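Stories > Short Fiction > The Towel Lesson
4 min read

So my first morning at the Pillora guesthouse, Lutz Harms handed me a stack of towels and said, "Fold."

I folded. I was pretty pleased with myself, to be fair! I'd been folding towels since I was tall enough to see over a dryer, and I got through the whole stack while he was still hunting for his reading glasses. He found them (shirt pocket), came over, picked up my top towel by one corner and let it fall open again.

"Who taught you that?"

"My mother," I said.

"She was in a hurry," said Lutz.

I should say I only took the job to get out of Gemitz. My cousin had gone off to Jedudo to sell boat insurance and I was stuck behind the counter at Rathjen, the hardware store, cutting keys for people who lost them again by supper. Then in March I saw the card in the bakery window. Guesthouse help, room included. There are 28 beds at the Pillora and each one gets a bath towel, a hand towel and a washcloth, and I figured, how hard can it be?

Lutz had been doing it for 32 years. He had opinions about corners. He had opinions about the sea air and what it did to terry cloth, and he'd tell you all of them before seven in the morning, when I was still mostly asleep and thinking about toast.

The next day he didn't give me a stack at all. He took me to the back room, wiped down the table with his sleeve, and laid out one pink towel and a green tray.

"One," he said. "When it's right, it goes on the tray."
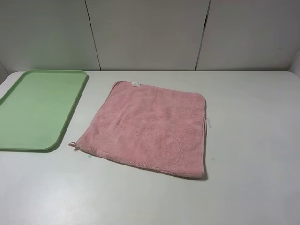
"Which side do I start from?" I asked.

"Start from the side closest to you, and bring it up to meet the far hem," he said.

Well, I did that, and the hems didn't meet. I tugged one end and then the other end was off. I smoothed it, which made it worse, and I could feel him standing there breathing through his nose. So I opened it up and began again. And again! By the time the breakfast bell rang I'd folded that one towel more often than I'd folded anything in my life, and the tray was still waiting.

"You're pulling," Lutz said finally. "It's a towel. You're not landing a fish."

He reached past me and pressed the whole thing flat with both palms, slowly, from the middle out. Then he lifted two corners like he was picking up a sleeping cat, walked them over, and let go. The hems lay right on top of each other. He folded it once more, turned it so the soft edge faced the door, and set it on the tray.

Then he shook it out and gave it back to me.

I got it on the 3rd try after that. He looked at it for a long time. He bent down and looked at it from the side. I actually had my hands behind my back, like a kid at a spelling bee.

"Hm," said Lutz, and he went into the hall and came back with a basket piled up to his chin.

"There's 80 in there," he said. "I'll make the coffee."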